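Support > Romimix Lap Timer > User Guide > Section 2

Section 2. Fitting the timer to the motorcycle and setting it up before practice

Reading time: 7 minutes

This section explains how to fit the Romimix lap timer to a racing motorcycle and how to prepare it for the first practice session. Please read the whole section once before you begin.
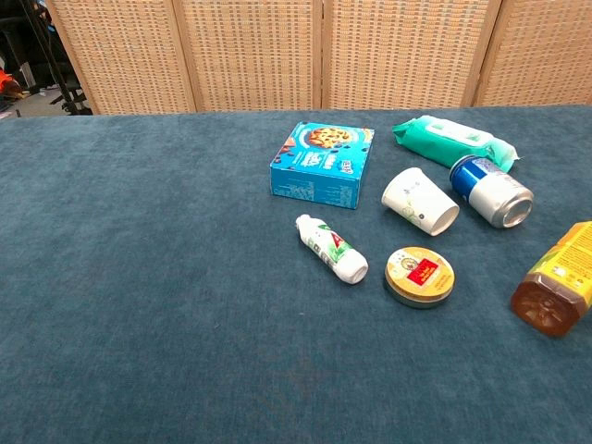
The timer has two main parts. The display unit is mounted where the rider can see it, and the receiver is mounted low on the motorcycle, where it can pick up the signal of the trackside beacon. Both parts are connected by one cable. The beacon is sold separately, and many clubs already have one on the pit wall. Ask the club first.

The instructions are written for a 600 with full fairing. They are also good for smaller machines, but on a single-cylinder motorcycle you must read the note on vibration in 2.3.

2.1 Before you start

Put the motorcycle on the rear paddock stand, on flat ground. Switch off the ignition and take out the key. If the engine was running, wait until the exhaust is cool enough to touch, as the receiver cable passes near to it on most machines.

You will need the fairing tools for your model, a clean cloth, a degreaser that is safe for painted surfaces and a small side cutter for the cable ties. The mounting pads and the cable ties are supplied with the timer.

CAUTION: Do not connect the timer to the motorcycle battery while the battery is on charge. Damage caused in this way is not covered by the guarantee.

2.2 Mounting the display unit

1. Sit on the motorcycle in your riding position, with helmet and gloves on. Ask a helper to hold the display unit behind the screen, and look at it with your chin on the tank. Many riders choose the place while standing beside the motorcycle and find later that the numbers are hidden by the top yoke.

2. Mark the place with a small piece of masking tape.

3. Turn the handlebars fully left and fully right. The display unit must not touch the bars, the brake lines or the master cylinder at any point.

4. Clean the surface with degreaser and let it dry.

5. Remove the paper from the mounting pad and press the pad on the surface. Hold it for one minute.

6. Slide the display unit onto the pad until it clicks.

7. Fit the safety lanyard. Put the loop through the hole at the back of the display unit and fasten the other end to the fairing bracket.

Note: In cold weather the mounting pad does not stick well. Warm the surface with a hair dryer on the low setting. Never use a heat gun on the fairing.

CAUTION: The lanyard is not optional. At many circuits the scrutineer will refuse a motorcycle with a display that is held only by adhesive, and he is right to do so.

2.3 Mounting the receiver

The receiver must look to the side of the track where the beacon stands. At Brandham the beacon is on the right-hand side of the start straight. At Ernby it is on the left, after the pit exit. If you race at both circuits, fit a mounting pad on each side of the motorcycle and move the receiver between them. Spare pads can be ordered.

1. Remove the lower fairing on the beacon side.

2. Find a flat place on the subframe or on the inside of the fairing, behind the front wheel and in front of the swingarm. The window of the receiver must have a free view to the side. Carbon fibre and aluminium block the signal. Thin glass fibre without paint usually does not, but a cut-out in the fairing is always better.

3. Fix the receiver with the window facing outwards and the arrow pointing up.

4. Lead the cable forward along the frame, away from the exhaust and the steering head. Fasten it with cable ties at every place where it can move.

5. Leave a small loop of cable near the steering head, so that the bars can turn without pulling.

6. Connect the cable to the display unit. The plug fits only one way. Do not use force.

7. Turn the bars from lock to lock once more and look at the cable while you do it.

8. Refit the lower fairing.

Note on vibration: On single-cylinder machines, put the soft rubber pad between the receiver and the frame. Without the pad the timer can record false laps at high engine speed. One of our test riders, Yayra Bonsu, had a complete practice session at Ernby with two laps recorded for every real one, and the only fault was that the rubber pad was still in the box.

2.4 Power

The timer can work from its internal battery or from the motorcycle. For sprint races we recommend the internal battery. For endurance races you must use the power lead.

1. Connect the red wire of the power lead to a supply that is live only with the ignition on.

2. Connect the black wire to a good earth on the frame.

3. Do not remove the fuse from the power lead, and do not replace it with a bigger one.

4. Turn on the ignition. A plug symbol must appear in the corner of the display.

If the symbol does not appear, see 2.8.

2.5 First settings

Press and hold the left button until the menu opens. The left button moves down the list, and the right button selects. The buttons are made to be used with gloves, so they need a firm push.

1. Select LANGUAGE and choose your language.

2. Select BEACON and enter the code of the beacon. The factory code is 63. If your club uses another code, it is normally written in the final instructions or on the notice board at race control.

3. Select MINIMUM LAP. Enter a time that is a little shorter than the best lap you can imagine. The timer ignores every signal that comes earlier than this time. The setting is important where several teams have put their own beacons on the same pit wall.

4. Select RIDER and enter a name. Teams with more than one rider should give each rider a separate name, otherwise all laps go into one list.

5. Select SAVE. If you leave the menu without saving, all the settings go back to what they were before.

Note: The memory holds 432 laps. When it is full, the oldest laps are deleted without a warning. Copy the laps to a computer after each meeting (see Section 3).

2.6 Checking the system in the paddock

1. Switch on the timer and wait for the word READY.

2. Ask your helper to walk past the receiver with the beacon in his hand, at the distance of a few steps. The display must flash and show LAP 1.

3. Wait until the minimum lap time is finished and repeat. The display must now show a time.

4. Delete the test laps from the menu.

If you do not have a beacon of your own, push the motorcycle along the pit lane when it is closed to riders. Ask a pit marshal before you do this. It is never allowed when a session is running.

2.7 Scrutineering

Present the motorcycle with the timer already fitted. Anything that is added after scrutineering must be shown again, and this takes time that you may not have in the morning.

The lap timer does not replace the official transponder of the organiser. You need both. Mount them on different sides of the motorcycle if possible. The times of the two systems can differ a little, and the official time is always the valid one for the grid. Please do not bring the display to the timekeepers as evidence.

In some classes, lap timers that show a predicted time are not permitted. Ohemaa Addo, who prepares the Yakubu team machines, switches this function off in all of them before the season and switches it on only for test days. To do the same, open the menu, select PREDICT and choose OFF.

2.8 If something does not work

The display stays dark. Charge the internal battery fully. If you use the power lead, check the fuse, then the earth.

No plug symbol with the ignition on. The red and black wires may be exchanged. The timer is protected against this, so correct the wires and try again.

No laps are recorded. Compare the beacon code with the code in the menu. Clean the receiver window, especially after a wet session. Check that the receiver is on the correct side for the circuit.

Some laps are missing. Another motorcycle was perhaps between you and the beacon at the moment you passed. This happens often in a close group and is not a fault. If laps are missing also when you ride alone, move the receiver a little higher.

Laps are too short. Increase the time in MINIMUM LAP. On a single-cylinder machine, check the rubber pad.

The display is difficult to read in low sun. Select CONTRAST and increase it. Do not cover the display with tinted film.

WARNING: Do not look at the display in a corner or under braking. Look at it on the straight, and only if the track in front of you is free. After a crash, take the timer off the motorcycle and inspect the cable, the lanyard and both pads before you use it again. A pad that has been pulled off must not be used a second time.

Section 3 explains how to copy the laps to a computer and how to read the session list.

Questions about fitting: Akash Bisht, Romimix technical support | © Romimix | Back to top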